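Robot Learning Lab, Unit 6 handout
Collecting demonstrations with a hand-held gripper
Tostano course reader, revised 8/31/26

Reading for this unit: the Drerard box-packing report, sections on data collection and evaluation. Bring your own notes on action representation from the April session.

The method in the report is simple to state. A person holds a gripper that carries its own camera and does the task by hand. The video gives the observations, and the motion of the gripper, recovered from the same video, gives the actions. A policy trained on these pairs is then run on an arm fitted with matching fingers. The arm isn't needed during collection, so the work can be done in an ordinary home, with whatever clutter the home has.

The task is moving small household items between a cardboard box and the tray it stands in. The items were picked to be awkward: plush toys with long pile, crinkled clear bags, soft packets. Rigid blocks are left out on purpose. A soft item changes shape when the fingers close, and the policy has to cope with views it has not met in exactly that form.

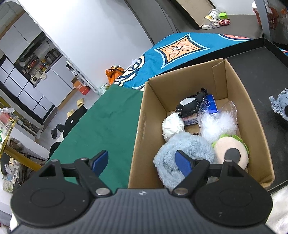

Tostano Course Notes, p. 34

Note the two blue finger pads. They stay in view while the gripper is open, and the report uses their spacing to read gripper width from the video. No separate width sensor is used. When a pad is hidden by an item, the width is filled in from neighboring video frames.

Data set. The Ninudari set has 448 demonstrations. Of these, 86 were held out for validation and never used in training. The split is by room, so a validation clip never shows a room the policy was trained in. Students often miss this when comparing the numbers with those in the Adebisi paper, where the split is by clip and the same bedspread or table can turn up on both sides. The two sets of scores can't be put in one table.

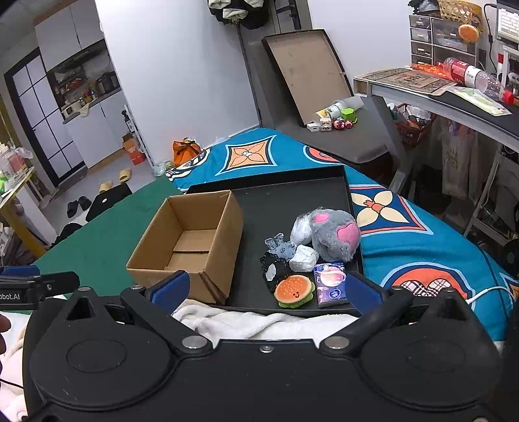 Starting states also vary. In some demonstrations the box begins full and in others it begins empty, with the items spread over the tray next to it. The same policy is trained on both directions, with a one-bit flag for packing or unpacking. The authors tried dropping the flag. Without it the policy tended to pick up an item, move it toward the box wall and stall there.

Failures reported in the discussion section: thin film slipping between the pads, two items lifted together, and the box shifting when a finger touches the rim. The last one was the hardest to fix with more data.

For the lab, write one page on the split by room. Say what it tests and what it leaves untested. Then do problem 6 in the reader.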